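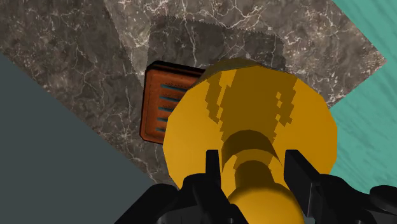 Teleop demos in sim: how slow is too slow?

marblecat
Posted 11/5/21
Hi all! I've been driving the gripper by hand controller for a couple of weeks now, picking up the yellow funnel piece by its stem with the flare facing up, and I've saved 139 demos so far. My trouble is that I creep along like I'm carrying soup. Each one runs to some 540 steps, and the policy I trained on them dawdles too - it hovers by the stem forever before it closes. Should I redo the lot?

Firnar_fan
Oh, please don't throw them away! I'd just trim the pauses. Any stretch where the arm hardly moves and the fingers don't change can go, and you'll be surprised how much shorter they get. I did that with my Pillodia set and the hovering mostly cleared up.

tealbench
I'm going to disagree, kindly I hope. Trimming leaves little jumps in the motion, and mine came out twitchy. I'd record fresh ones at a steady pace, and vary where the orange slotted piece sits while you're at it, or the policy may lean on it as a landmark.

Firnar_fan
Fair point about the jumps, though mine only got twitchy when I cut mid-grasp. Leave the last bit before the fingers close alone and see.

marblecat
Thank you both, this is so helpful! I'll trim a copy tonight and record a small fresh batch as well (with the orange piece moved around), then train one on each and post what I get.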